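Erna soup ladle and serving set by Celtton, a review after long use
28/08/2019
Print this page | E-mail this to a friend

I bought the Erna set in January, when the old ladle of my mother-in-law finally lost its handle into a pot of bean soup. I wanted to wait with the review until I had used it through cold months and warm months, because with kitchen things the first week tells you very little. In the first week everything is shining and you are in a good mood from shopping.

The set has 5 pieces: a soup ladle, a smaller ladle for sauces, a skimmer, a long spoon and a fork for meat. You can also buy the big ladle alone, and I will say already now that for most people this is the better purchase. I explain why further down.

What I cook, so that you can judge if my opinion is useful for you. We are four at home, and on many weekends nine or ten. I make soup almost every second day. In winter it is thick soup with beans, barley or potatoes, in summer it is thinner, with courgette or with sour milk. I cook in a tall pot, and a short ladle is a danger to the fingers. I do not have a dishwasher, so everything I say about cleaning is about cleaning by hand.

The big ladle first. It weighs 287 grams on my kitchen scale, and this is more than I am used to. For the first days my wrist felt it. After this I stopped noticing, and now the light ladle at my sister's house feels to me like a toy. The weight sits mostly in the handle, so when the bowl is full the whole thing stays quiet in the hand and does not want to turn over. With the cheap ones I had before, a full bowl always leaned a little to one side and there was a line of drops from the pot to the plate.

The bowl is shallow and round. This I did not like at the beginning. A deep bowl takes more soup in one go, and with the Erna I need 2 full scoops for a child's plate and three for an adult. But the shallow form has a good side too. When the pot is nearly empty it goes almost flat along the bottom and collects what is there, and I do not have to lift the pot and tip it. It also goes well for taking the fat from the top of a broth, better even than the skimmer in the same set.

There is no pouring lip. If you serve in wide plates you will not miss it. If you fill jars or a thermos, you will, and I can only advise to use a funnel.

The handle is curved at the end, so it can hang on a rail or on the edge of a pot. On my tall pot it stays. On my sister's pot, which has a thick rolled edge, it slides in slowly like a ship going down, and then somebody has to fish it out with a fork.

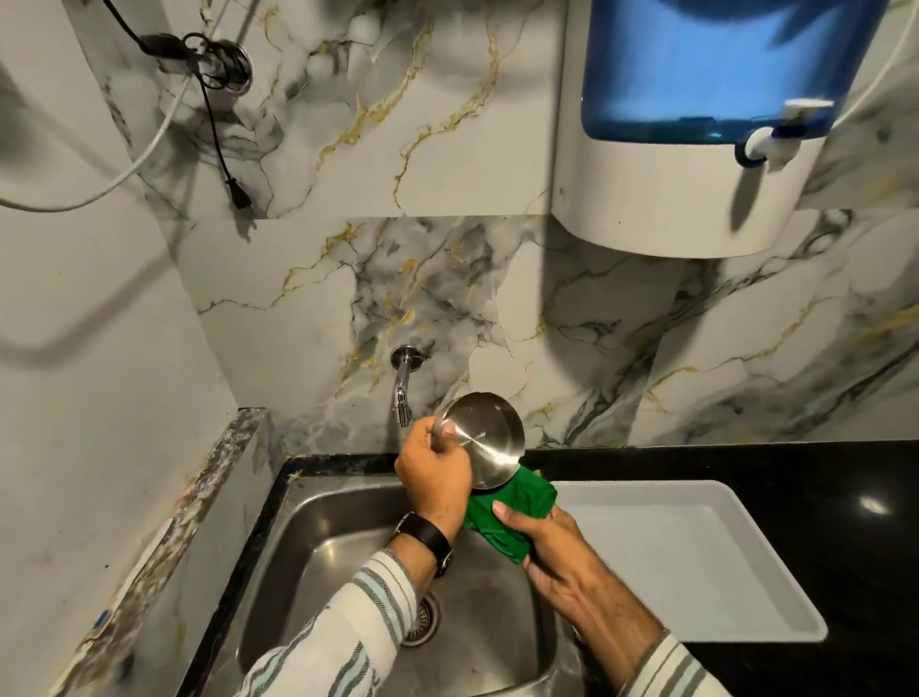
About the cleaning there is one thing to know. Polished steel shows everything. If you leave it to dry alone in the rack, and your water is hard like ours, you will get white spots, and they stay until you rub them. The spots do no harm and the food does not care. If you care, dry it at once with a soft cloth. For the old spots I use a little vinegar, wait a few minutes, rinse and dry. The leaflet in the box says not to use wire wool, and I confirm it, as I did it once on the long spoon and it has now a grey patch which does not come off.

The ladle bowl and the handle are joined with a weld, and the weld is smooth. I passed a cotton thread over it and it did not catch. On the skimmer I am less content. The holes have a slightly sharp edge on the back side, and small pieces of dill and egg white stay in them. I need a brush, and I need patience. After eight months I use the skimmer only for dumplings.

The sauce ladle is pretty and I do not know what to do with it. It holds so little that a normal spoon does the same work. The fork is a fork. It is strong, and it goes into a roast without bending. The long spoon is good, apart from the patch which is my own fault.

I compared the big ladle with two others. The Vurkari ladle is lighter and costs less, it has a lip on both sides, and for left-handed people this is a real advantage. But the handle is thin and becomes hot if you forget it in the pot. The Erna handle becomes warm also, only later. The Nouri one is made from nylon, it does not scratch a coated pot, and if all your pots are coated you should buy this one and not read me any more. Mine became yellow from turmeric in one month.

I paid 18 pounds for the big ladle's part of the price, if I count it the way the shop sells it alone. The whole set is naturally much more. For a ladle this is not cheap. On the other hand the previous one lived in our family longer than I did, and if this one does half as well it will have been a small expense.

What I like: the weight, the balance, the smooth weld, the flat reach at the bottom of the pot.

What I like less: no lip, the curve of the handle does not hold on every pot, the skimmer is badly finished, and the water spots if you are lazy in the evening, as I am.

My recommendation is to take the big ladle alone, and perhaps the long spoon if yours is old. Leave the rest in the shop. I would buy the ladle again tomorrow.

Print this page | E-mail this to a friend

Reader comments (3)

soupeveryday wrote:
I have the same ladle and agree about the lip. I pour from the side of the bowl very slowly and it more or less works for jars. Does yours also ring like a bell if you knock it on the pot?

Marrowfat wrote:
Bought the full set before reading this, sadly. The little ladle is just right for pancake batter, so do give it another try.

kettle_and_pan wrote:
We put ours in the dishwasher and the spots are worse than with washing by hand. Thank you for the tip with vinegar, will try it.

Related reviews
Vurkari bread knife: sharp, but for how long?
Three colanders with feet
Celtton stock pot with glass lid
Nouri spatulas, the yellow question again
Wooden spoons and how to oil them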